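Where does the Florkham actually start?

elska_paddler
Hi all! I've been walking the upper Florkham since August and I still can't settle which branch is the real headwater. My old map says the spring at Phuthong - but the north fork looked longer to me, and it had more water in it every time I went up.

Gert Radebe
Lovely question, and welcome. It's the spring, I'm afraid. The county has always measured from there, and the marker at 505 feet says so too.

Kulap Thammasiri
Gert, I love you dearly, but the marker was put up for the picnic ground! The north fork drains all the land behind Clono and runs a good 4 miles further. Longest branch wins in my book.

Gert Radebe
Longest on whose map, though? Half of that fork is a ditch somebody dug for cattle.

elska_paddler
Oh dear, I didn't mean to start anything. I'll walk the fork again next weekend and report back (with sandwiches).

Kulap Thammasiri
Bring boots, the last 400 yards are all bog.

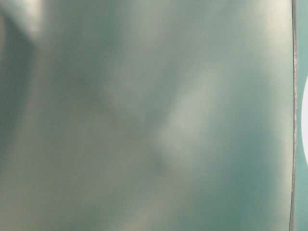 Teal-gray, pale toward the top left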